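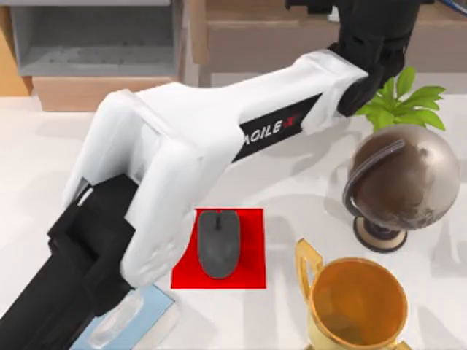

Fudley Desk Tasks
A simulated task set for robot arms, from the Stirnarow workshop

Can a robot arm tidy a desk yet? Sort of, and we find that "sort of" really exciting! Fudley is a collection of 24 small desk chores, built in simulation, for people who want to find out how far their own arm and their own software can get. Put the mouse on its pad. Move the trophy without knocking the globe. Clear a space big enough for a notebook. Chores a ten-year-old does while thinking about lunch, and most of them are still hard for a machine.

We picked the desk for a reason. Everybody starts with folding laundry or loading dishes (we love those too), but a desk has a bit of everything on it. A mouse is smooth and rounded on top, so a gripper that comes in slightly crooked can push it away. A globe leans on its stand. A trophy has a handle that looks like the right place to grab and often isn't. Clear plastic things are trouble for depth sensing, and plants have leaves that hang exactly where you wanted to bring the wrist down.

What you get

24 desk chores, each with a start layout and a success check
2,000 recorded practice runs, made by people steering the simulated arm
Object positions that shift a little with every reset
Lighting presets from soft daylight to one harsh lamp
Scoring script with plain text output

How good are the machines so far?

Witold Witkowska runs our test bench and keeps the results page. On the mouse-to-pad chore, his best setup finishes some 40 percent of tries when everything has been shuffled. With the layout left alone it does far better, but we don't put that number on the front page — a desk that never changes is not much of a desk. Trophy moves are behind that, and anything see-through is at the bottom of the table.

The shop-floor version, Kaczorowski, swaps the desk for a packing bench and uses the same scoring. Parts trays turn out friendlier than office clutter, mostly thanks to flat sides and known sizes. If your interest is light assembly or kitting, start there and come back to Fudley when you want a challenge.

Will it carry over to a real arm? Partly. Contact and friction are the weak spots, so treat a good score as permission to try it on hardware, slowly, with a hand near the stop button.

What you need

A computer with a recent graphics card
2 free evenings for setup, less if you have used our Prarkham loader before
An arm model of your own, or the one included

The next update is planned for April and adds drawers and cables. We can't wait to see what cables do to everyone's scores!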